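5.3 Setting up the bin and the pick region in Fitedix

Applies to Fitedix release 2.7 with the Rerkow motion server. Revised February 2021 by Kekeli Ansah.

Complete section 5.2 (hand-eye calibration) before you start. If the calibration residual is shown in red on the Status tab, do not continue. The pick region is stored in the robot base frame, and a bad calibration will shift all of it.

What you need
A cell in teach mode with the emergency stop within reach
The bin in its working position
The fixed overhead camera connected and streaming
Write access to the cell configuration file, cell.yaml

Defining the bin

1. Move the arm out of the camera's view. Use the Clear View preset or jog it by hand.

2. Open Workspace > Containers and click New. Enter a name with no spaces. The name is used as a key in the log files and can't be changed later.

3. Under Shape, choose Box for straight walls or Tapered for sloped walls. With Tapered, the program asks for two outlines: the rim and the floor.

4. Click the four corners of the rim in the camera view, going clockwise from the upper left. Repeat for the floor. Zoom in with the scroll wheel if a corner is hard to place.

5. Click Fit. The planner builds a collision mesh from the two outlines and draws it over the live view in yellow.

6. Check that the yellow lines follow the real edges. If one wall is off, drag its corner and click Fit again. Don't correct an error by adding padding.

Note: Clamps, brackets and anything else that sticks up above the rim are not part of the fitted mesh. Add each one as a Keep-Out box under Workspace > Obstacles.

Caution: The planner treats everything outside the mesh and the Keep-Out boxes as free space. An obstacle you forget to add is an obstacle the arm can hit.

Setting the pick region

7. Select the container and open the Pick Region tab. The default region is the whole floor.

8. Set Wall Margin. This is the smallest distance allowed between the gripper body and any wall, in millimeters. Measure the widest part of your gripper with its cables attached — the model supplied by the vendor usually leaves the cables out.

9. Set Approach Height to 270. The arm stops at this height above the floor before it starts the straight descent.

10. Set Descent Speed to 83 mm/s for the first runs. You can raise it after the dry run passes.

11. Save. The server reloads the file and prints "region accepted" in the console. Error 791 means the region is empty, nearly always from a wall margin that is too large for the floor.

Tuning detection for long parts

The Grasso segmenter was trained mostly on compact shapes. Sticks and bars need two changes.

12. In Perception > Grasso, set Max Aspect to Off.

13. Turn on Merge by Contour. Without it, a part painted in two colors is often reported as two short parts, and the grasp point lands near one end.
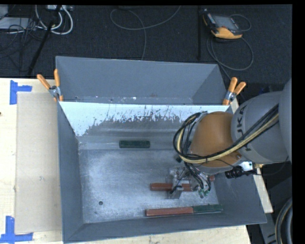

14. Run Detect Once with the arm clear of the bin. Each part should have one outline and one grasp axis across its short side. If marks on the walls are picked up as parts, turn on Mask Walls, which limits detection to the floor outline from step 4.

15. Choose Hold Last Result if parts are likely to be hidden while the arm is low. Detection is then frozen from the start of the descent until the arm is back at approach height.

Dry run

16. Set Gripper to Disabled and Floor Offset to 50, then click Step. The arm goes through one pick and stops above the floor by the offset distance.

17. Repeat for a part near each wall. Watch the cables as well as the gripper.

18. Set Floor Offset back to 0 and Gripper to Enabled. Save the file under a new name.

If the bin is moved at any time, even slightly, repeat steps 4 through 6. To copy a finished container to another cell, see section 5.4, Exporting to Flernanura.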